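**Sujet : Plateau verre sur piètement métal, décollement des patins UV — quelle méthode de reprise ?**

**vitrine_sud**
Bonjour à tous. Table basse Zivamel, plateau en verre trempé, piètement acier thermolaqué, liaison par patins métalliques collés UV. Deux patins se sont désolidarisés en septembre. Le verre n'a ni éclat ni rayure. Le film de colle est resté côté métal, donc rupture adhésive à l'interface verre.

Ce que j'ai fait jusqu'ici : dépose du film au grattoir, lame neuve, puis isopropanol. Le plateau est simplement reposé sur le piètement en attendant, sans charge notable.

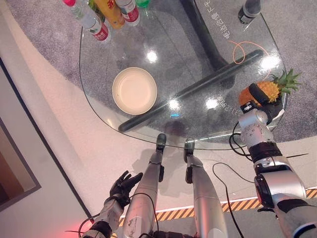 Il me reste une colle UV Flesell, viscosité moyenne, achetée pour un autre chantier. La fiche donne un jeu maximal que je pense respecter, mais je n'ai pas de lampe adaptée. Deux questions : le soleil derrière une fenêtre suffit-il, et faut-il reprendre aussi les patins qui tiennent encore ?

**gradient_k**
Le soleil derrière un double vitrage, non. Une bonne partie du rayonnement utile est filtrée, et la dose reçue dépend de l'heure et de la saison. On obtient une peau polymérisée en périphérie et un cœur mou. Ça tient à la main et ça lâche au premier chargement latéral.

Prends une lampe dont la longueur d'onde correspond à celle de la fiche. Chez moi : prépolymérisation de 5 secondes pour figer la position, nettoyage des bavures, puis cuisson complète de 600 secondes. C'est long, mais ma lampe est faible.

**motte_et_mortier**
Je ne suis pas d'accord sur le principe. Pour une table basse qu'on déplace, un collage rigide sur verre est une mauvaise conception. Le métal et le verre ne se dilatent pas de la même façon, et tout le différentiel passe dans un film très mince. Je dépose tous les patins et je pose des pastilles silicone translucides de 3 mm. Le poids du plateau fait le reste.

**gradient_k**
Sur des patins de ce diamètre, la dilatation différentielle est négligeable à température d'intérieur. Les décollements que j'ai vus avaient deux causes : surface mal dégraissée, ou table soulevée par le plateau. La seconde est de loin la plus fréquente.

**vitrine_sud**
La table a effectivement été soulevée par le plateau, lors d'un déménagement. Je penche pour la seconde cause.

Voici la procédure que j'envisage, merci de corriger :

1. Repérer la position des patins au feutre sur la face supérieure, plateau en place.
2. Retourner le plateau sur une couverture, deux personnes.
3. Dégraisser verre et métal à l'isopropanol, chiffon non pelucheux, sans repasser les doigts.
4. Dépolir légèrement la face du patin, pas le verre, puis dégraisser à nouveau.

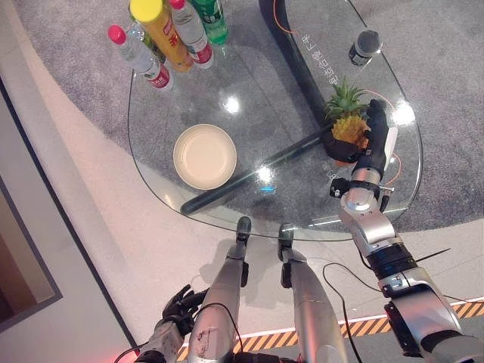
5. Amener verre et patin à la même température, au moins 18 °C.
6. Déposer une goutte centrale, poser le patin sans le faire tourner, laisser la colle atteindre le bord.
7. Prépolymériser, nettoyer, vérifier le repérage, cuire.

**rebord_biseau**
Étape 4 : à vérifier sur la notice. Certaines colles UV fluides supportent mal une surface dépolie, le joint devient irrégulier. Sur inox poli, je me contente de dégraisser.

Étape 6 : regarde le joint à travers le verre avant d'allumer la lampe. Une bulle se chasse tant que c'est liquide. Ensuite il faut tout recommencer.

**motte_et_mortier**
Et on ne parle toujours pas de la réversibilité. Le jour où le plateau est rayé, avec des pastilles on le change en deux minutes. Avec vos patins collés, on repart au grattoir ou à l'air chaud, sur du verre trempé, avec un risque de choc thermique.

**gradient_k**
Argument recevable. Mais un plateau libre qui déborde du piètement peut basculer si quelqu'un s'appuie sur le bord. Le collage reprend l'effort de soulèvement à l'opposé, les pastilles ne reprennent rien. Avec des enfants dans la pièce, je colle.

**vitrine_sud**
Le débord est important d'un côté, je reste donc sur le collage. J'ai trouvé une lampe Rebane d'occasion, longueur d'onde conforme à la fiche. Pour les patins encore solidaires, j'ai fait un essai de traction à la main, aucun mouvement visible. Je les laisse tels quels. 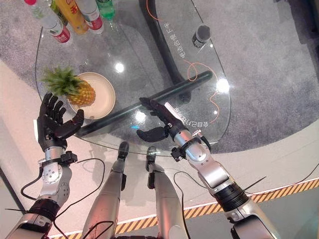

**plellbridge_atelier**
Je déconseille de mélanger anciens et nouveaux collages. Les patins d'origine ont subi le même effort pendant le levage, et l'essai à la main ne révèle pas un décollement partiel. Regarde-les en lumière rasante par-dessus : une zone décollée paraît argentée, une zone saine reste sombre. Si tu vois un croissant clair en périphérie, tu déposes.

**vitrine_sud**
Contrôle fait à la lampe torche. Un patin présente un croissant clair sur presque 5 mm. Je le dépose avec les autres et je reprends tout à neuf.

**rebord_biseau**
Dans ce cas, gabarit en carton obligatoire, percé au diamètre des patins. Le feutre seul ne suffit plus quand il n'y a aucune référence fixe. Et une fois la table remontée, on la déplace par le piètement.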